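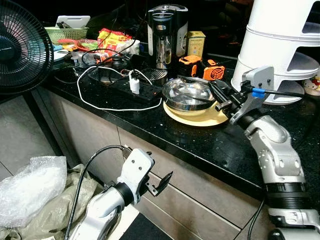 Soledad Mendoza
28 December 2023

Who signs off on the counter before a two-arm run? Our rule sheet says "clear reach area", thats it. I read it as nothing but the bowl and plate. Shift lead says a normal kitchen mess is fine, cables included. Need wording I can post -- one line if possible.

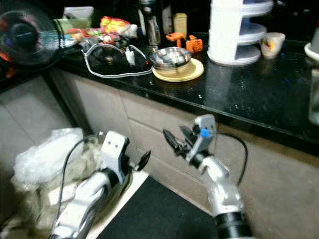 Grimshaw
Mess is fine, loose cord loops are not. Ours says: no cord inside reach of either gripper, power strips to the back wall, stop button within 2 steps of the operator. Write down who checked, every run. Name and time.

Kutlow
What he said. Also slow speed for the frist 9 runs after any layout change -- we log it on the same sheet.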